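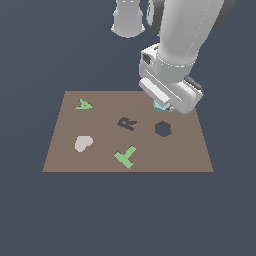 # Preguntas frecuentes – Ludoteca Dorkach

Respuestas a lo que más nos preguntan las familias en el mostrador y por correo. Si tu duda no aparece, escríbenos o pásate por la tarde.

## Socios y carné

**¿Quién puede hacerse socio?**

Cualquier familia con niños de hasta 12 años que viva en el barrio o los tenga escolarizados en él. También abrimos ficha a abuelos y cuidadores si traen la autorización firmada por el padre, la madre o el tutor.

**¿Cuánto cuesta?**

La cuota anual es de 30 euros por familia, sea cual sea el número de hijos. Se paga de una vez, con tarjeta o por transferencia. En noviembre abrimos la renovación y quien renueva dentro de ese mes conserva su número de socio.

**¿Qué documentos hay que traer?**

El DNI o NIE del adulto, un justificante de domicilio o de matrícula escolar y un teléfono de contacto. El carné se entrega en el momento.

**He perdido el carné. ¿Tengo que pagar otro?**

El primer duplicado es gratuito. A partir del segundo cobramos dos euros.

## Préstamo

**¿Cuántos juegos puedo llevarme?**

Hasta tres por familia, durante tres semanas. De los tres, solo uno puede ser de caja grande (las que llevan etiqueta roja en el lomo).

**¿Se puede renovar el préstamo?**

Sí, una vez, por otras dos semanas, siempre que ninguna otra familia lo haya reservado. Se hace por teléfono o en el mostrador. Por correo no, porque a veces lo leemos al día siguiente y el plazo ya ha vencido.

**¿Qué hay en el catálogo?**

El fondo tiene 3000 títulos entre puzles, juegos de mesa, construcciones, encajes, letras y números, disfraces y juegos de exterior. De ellos, 82 son de consulta en sala y no salen en préstamo: ediciones antiguas, juegos descatalogados y la colección Marchal de rompecabezas, que nos donó la familia.

**¿Cómo sé para qué edad es cada juego?**

Usamos nuestra propia etiqueta de color y no siempre coincide con la edad de la caja:

- Amarilla: hasta 3 años.
- Verde: de 3 a 5.
- Azul: de 6 a 8.
- Blanca: de 9 en adelante.

La etiqueta amarilla la revisa Meriem Mahrous, responsable de primera infancia, y significa que el juego no contiene piezas pequeñas. Si tienes en casa un bebé y un hermano mayor, dínoslo y miramos juntos qué te llevas.

**Mi hijo se frustra con los encajables. ¿Por dónde empiezo?**

Por los de pocas piezas y formas muy distintas entre sí. Las letras suelen dar más trabajo que las figuras geométricas: hay que orientarlas, y un niño de dos o tres años todavía las gira al azar. Puedes ofrecerle una sola pieza cada vez y guardar las demás. Si al cabo de unos días sigue sin interesarle, cámbialo por otra cosa y vuelve a probar dentro de unos meses.

## Devoluciones y piezas perdidas

**¿Revisáis los juegos al devolverlos?**

Sí. Contamos las piezas delante de ti y las comparamos con la ficha pegada en el interior de la tapa. Con los puzles de más de 100 piezas no lo hacemos en el acto – los pesamos, y si falta algo te llamamos.

**Falta una pieza. ¿Qué hago?**

Avisa, aunque sea pequeña. Tienes dos semanas para buscarla. Si no aparece, Ayman Slaoui intenta reponerla en el taller y el coste suele quedarse en uno o dos euros. Solo pedimos el precio del juego completo cuando sin esa pieza ya no se puede jugar y no hay manera de hacer otra.

**¿Puedo lavar un juego antes de devolverlo?**

Los de plástico, con agua tibia y jabón neutro. Los de madera, solo con un paño apenas húmedo; no los sumerjas ni los dejes al sol, que se comban. Las telas las lavamos nosotros.

**¿Qué pasa si me retraso?**

No hay multa en dinero. Por cada día de retraso el carné queda bloqueado otro día.

## Sala y actividades

**¿Hay que reservar para jugar en la sala?**

Por la mañana no. Por la tarde, a partir de las 17:00, conviene llamar si sois un grupo de más de seis.

**¿Puedo dejar a los niños solos?**

Los menores de nueve años tienen que estar acompañados por un adulto durante toda la visita.

**¿Hacéis cumpleaños?**

No. Para fiestas podemos prestarte un lote de juegos de exterior durante un fin de semana. Se pide con diez días de antelación a Sanaa Saber.

**¿Aceptáis donaciones?**

Sí, si el juego está completo y limpio. No podemos admitir peluches, juguetes a pilas ni puzles sin caja. Trae el material por la mañana y pregunta por Moataz Kamel; no lo dejes en la puerta fuera de horario.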